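Drundora sets out phased purchase of handheld grippers

December 2022 – Equipment planning

Drundora has approved a phased budget for handheld gripper tools, replacement parts and operator hours, with the first order going to Greveo before the end of the quarter. The plan covers recording work in furnished homes, where operators carry out household tasks with the tools in hand and the recordings are used to train manipulation software.

The purchase is split into 3 phases. Phase one pays for up to 50 gripper units, supplied with cables and mounting hardware. Phase two is reserved for spares and is released only after wear figures from phase one have been reviewed. Phase three, planned for May, covers a second batch of units or a change of supplier, depending on repair turnaround.

Unit price was not the deciding item. According to the planning document, the larger share of lifetime cost sits in finger pads, linkage pins and cable assemblies, all of which are consumed in ordinary use. The document sets a ceiling of $133 per unit for pad and pin replacement over the service period. A competing bid from Flanagan came in lower on the tool itself but quoted the pads only as part of a complete finger assembly, so a worn pad would have meant replacing the whole finger.

"We price the tool by the hour it is usable," said Widad Tannous, who prepared the equipment plan. "A cheap gripper that waits two weeks for a finger is an expensive gripper." 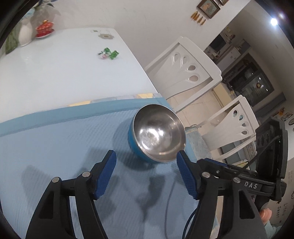

Reading time: 3 min

Tableware tasks carry the heaviest weighting in the plan. Bowls with a brushed steel interior and a thin rim are listed as a separate object class, on the grounds that reflections change with every small movement of the tool and the rim leaves little surface for the pads. Ribbed pads were specified for this class. Smooth pads remain in the budget for boxes and other flat-sided items, in smaller quantity.

Two-handed work also affected the numbers. Each operator station is budgeted as a pair of grippers, and spares are held in pairs as well. Tannous said an earlier draft had counted tools individually, which left stations idle when one side of a pair was out for repair.

Cable routing is handled as a separate line. The plan calls for strain relief at the housing and enough slack for the full travel of the fingers, and it asks Greveo to supply cables that can be changed on site with a standard screwdriver. Cables are to be inspected at the start of each shift and logged against the serial number of the tool.

Operator time is budgeted at 618 hours for the first phase, including setup and calibration checks. Travel between homes is charged to a different account. The homes are to be used as furnished – table coverings, chairs and ornaments stay where they are – and no money has been set aside for props or dedicated lighting.

Storage and scheduling of the recordings will run on Ziserura, which Drundora already licenses for its warehouse projects. No new server hardware is included. The license extension is paid from the existing software budget and does not count toward the equipment total.

Acceptance testing takes place on delivery. Units are checked for jaw alignment, play at the pivots and even closing of both fingers, first without load and then on a set of reference objects. Tools that fail go back at the supplier's cost, and payment for the batch is held until replacements have passed the same checks.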